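Isura: ein Wortschatz rund ums Verpacken

Stand: Samstag, 26. Juli 2025

Schön, dass du reinschaust! Isura ist meine Sammlung deutscher Wörter und Wendungen, die Leute benutzen, wenn sie etwas ein-, aus- oder umpacken. Angefangen hat das mit einem Streit darüber, ob man eine Schachtel »zuklappt«, »zumacht« oder »einschlägt« (ich bin bis heute für einschlagen). Inzwischen liegen hier 2.608 Einträge, und ich finde immer noch Neues, vor allem bei den Laschen.

Was drin ist

Jeder Eintrag hat ein Stichwort, die Wortart, eine kurze Bedeutung, mindestens einen Beispielsatz und eine grobe Region. Die Beispielsätze habe ich selbst geschrieben oder mir von Bekannten diktieren lassen, es steckt also nichts aus Foren oder Büchern drin. 597 Einträge sind Verben, und da wird es richtig bunt: einrollen, aufwickeln, zusammenlegen, bündeln, reinstopfen, dazwischenklemmen. Gerade beim Kabel gehen die Meinungen weit auseinander, was noch »gewickelt« und was schon »geknüllt« ist.

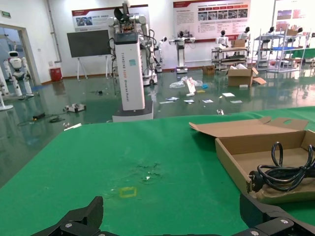
Bei den Hauptwörtern habe ich lange überlegt, wo ich die Grenze ziehe. Karton, Schachtel, Kiste, Packerl und Päckchen sind selbstverständlich dabei. Tüte und Beutel auch, obwohl das ein Fass ohne Boden ist! Koffer und Taschen habe ich rausgelassen, die haben genug eigene Wörter für eine zweite Sammlung.

Die Dateien

woerter.csv ist die Hauptdatei, UTF-8, Semikolon als Trenner.
saetze.csv enthält die Beispielsätze, verknüpft über die Spalte id.
regionen.txt erklärt die acht Regionskürzel.
aenderungen.txt ist mein Logbuch, etwas chaotisch, aber vollständig.

Leere Felder sind wirklich leer, also kein »NA« und kein Strich. In der alten Fassung namens Felik war das anders. Falls dein Skript noch daran hängt, musst du die Prüfung anpassen, sorry. 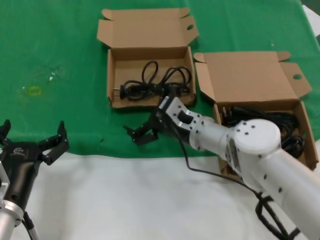
Zu den Regionen noch ein Wort: Das Kürzel sagt nur, woher die Person kommt, die mir das Wort genannt hat. Ob man im Nachbarort genauso redet, weiß ich nicht. Der Süden ist viel zu stark vertreten, einfach weil ich da wohne und beim Bäcker nachfrage. Für eine Dialektkarte taugt das nicht, zum Stöbern und für Sprachspiele dafür sehr.

Karton und Kabel

Das ist meine Lieblingsecke. 819 Einträge tragen das Schlagwort »karton«, und darunter sind herrliche Sachen für das Griffloch, den Deckel und die kleinen Läppchen an den Ecken. »Ohren« sagen viele, »Zungen« manche, und aus Skakmont kam »Flügerl«. Beim Schlagwort »kabel« fehlt mir noch ein gutes Wort für die Schlaufe, die immer aus dem Bündel heraussteht. Vorschläge bitte!
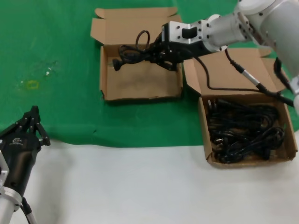

Netzkabel, lose aufgerollt, über einem offenen Karton.

Bekannte Macken

Einige Wörter stehen doppelt drin, einmal mit und einmal ohne Verkleinerungsform. Das Feld »bedeutung« schwankt im Ton, je nachdem, wie müde ich war. Und bei »Schuber« habe ich zwei Bedeutungen in eine Zeile gequetscht. Das trenne ich im August, zusammen mit den Szabo-Listen, die noch als Papierstapel auf meinem Schreibtisch liegen.
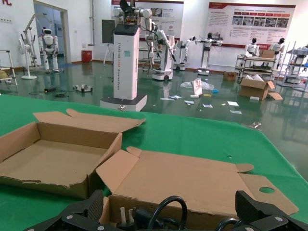 Nutzung und Mitmachen

Du darfst alles verwenden, auch für Unterricht und Programme, solange du Isura als Quelle nennst. Neue Wörter nehme ich am liebsten als Zeile im Format von woerter.csv, eine formlose Mail geht genauso. Schreib bitte die Region und einen Satz dazu, den du wirklich so sagen würdest. Bei Schreibweisen bin ich großzügig, nur das »Packerl« bleibt mit ck!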